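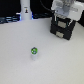
The ball on its little white stand, with the gripper waiting off to the right.

Kirkness grasp-retry method: a review after a month on the bench

I'd been meaning to write this up since July, when Kastriot Hoxha sent me the paper and told me to stop reading it and just run the thing. He was right. I've now had it going on our arm long enough to have opinions, and most of them are good ones!

First, what you're getting. Kirkness is a training recipe plus a modest pile of code. You give it demonstrations of a pick, made by hand with whatever teleoperation setup you already have, and it trains a policy in the normal way. The new part is what it does with failures. Most of us throw away the demos where the gripper nudged the object, backed off and went in again. Kirkness keeps them, cuts them at the moment of the nudge, and trains a second, smaller head on the piece that follows. When the arm is running by itself and the wrist pose stops agreeing with what the policy expected, the small head takes over for a moment and then hands back.

It sounds like a tiny change and the code for it is tiny too (I read all of it over one lunch, with a sandwich in the other hand). What it does to the behaviour of the arm is not tiny at all.

Setting up

Installation was painless by the standards of this sort of software, meaning I swore at it for one afternoon instead of a week. The config files are plain and the names in them make sense. There's one setting called patience that I misread completely at first. It is the number of control steps to wait before the retry head is allowed to step in, and I'd taken it for the early stopping patience in training, so my first runs had an arm that sat there dithering over the table like someone choosing a biscuit. Set it low. The default is fine for big slow arms and too cautious for ours.

You need demos with mistakes in them. If you have a very tidy operator you'll have to ask them to be less tidy, and that is harder than it sounds. Panagiotis Perić did our collecting and he's lovely and steady on the controls, and his early batches had almost nothing in them for the retry head to learn from. I ended up doing a batch myself. Plenty of mistakes in that one.

We used 145 demonstrations in total. The authors suggest more, but I wanted to know how it behaved with the sort of number a small group can collect without losing the will to live.

The task

I picked something that had been annoying me for ages: a small ball perched on a short white cylinder, standing on a pale table, and the arm has to take the ball and leave the cylinder upright. It's a nasty little job. The ball is a bit wider than what it sits on, so there's very little to stop it going if a finger brushes past, and if you come in too low you take the cylinder as well. The cylinder being nearly the same colour as the table doesn't help the vision side one bit. The ball is bright green and swirly and any half-decent camera will find it, but finding the ball is the easy bit. Knowing where the ball ends and the stand begins is what the old policy could never do.

Our old baseline was a plain imitation policy trained on the clean demos only. It would come across the table beautifully, get very close, and then close on air or knock the ball flying, after which it would carry on through the rest of the motion as though it had the ball, lift, travel and carefully place nothing at all. I have watched that so many times.

How it did

I ran both policies from 8 starting poses of the gripper, several goes at each, with the ball and stand put down in the same region of the table. I'm not going to print a big table of results because this is a review of living with the method and I changed things between sessions that a proper comparison would have kept fixed. What I can tell you is that the Kirkness policy was better from every start but 2, and those were the ones closest to the object, where the baseline was already decent and there isn't much room to go wrong.

The far starts were the joy. With a long stretch of bare tabletop to cover, small errors have time to build up, and the old policy would arrive slightly off and stay slightly off. The new one arrives slightly off, touches, seems to think better of it, lifts a finger's width and comes down again in the right place. The first time I saw it do this with nobody near the controls I made a noise that brought people in from the corridor. It looks so much more like the way you'd do it yourself with cold hands.

It also copes with the ball having rolled, up to a point. If the ball drops off the stand and stays within reach of where the gripper already is, the retry head will usually go after it. Nothing in our demos was meant to teach that. I suspect my own clumsy batch had a few such chases in it, which would explain a lot.

Things I didn't get on with

The handover back from the retry head can be jerky. It's worst when the arm is stretched out, and on one run it twitched hard enough to tip the cylinder over after a perfectly good grasp. There's a smoothing option which helps, though it slows the retry down, and I've settled on a value somewhere in the middle that I'm not in love with.

It will also retry forever if you let it. There's a cap, but it's off by default, and the first evening I left it running it spent a good while politely pecking at the same bit of table. Turn the cap on. I use 4, and if it hasn't got hold of the thing by then it isn't going to.

Lighting matters more than the paper lets on. Under even overhead light everything was fine. With a lamp on one side the shadow got darker and the retry head started firing early, as though the shadow were part of the stand. Kastriot reckons this is our camera exposure more than the method, and he may well be right, but I'd have liked a line about it in the readme.

And the documentation stops dead halfway through the section on adding your own gripper. There is a heading, then a sentence, then nothing. I got ours going by copying the example and changing numbers until the fingers closed the right way round.

Compared with the others

Before this I'd spent a good while with Grundska, which goes at the same problem by learning a score for each grasp before trying it. Grundska is more careful and makes fewer mistakes in the first place, and if your object breaks when you bump it then I'd still send you there. But it's slow to train and it has no idea what to do once it has missed. Kirkness misses more often and minds far less. For things that can take a knock I much prefer it.

I also had a quick go with Hodžić's version, which puts the recovery behaviour in the same network without a separate head. It's neater on paper and I wanted to like it. On our demos it got muddled and started backing away from objects it had already gripped. With a much bigger set it might be a different story, and if anybody has tried it that way I'd love to hear.

Who it's for

If you have an arm, a teleop rig, and a folder of spoilt demos you couldn't quite bring yourself to delete, get this running. You may well have the training data already. If you're working only in simulation I'd wait a bit, as the contact part leans on small differences in wrist pose and our simulator got those so wrong that the small head hardly ever woke up.

Next for me is the same ball on a taller stand, and after that something squashy. Panagiotis wants to try two stands side by side, which I think is asking for trouble, but he's the one who has to do the demos this time.

Update: I've been asked which commit I used. It was the one tagged for the paper. The newer one changes how the handover is timed and I haven't tested it properly, though a quick try on the Fornstead bench in the next room looked smoother to me. I'll add a note when I've moved ours across.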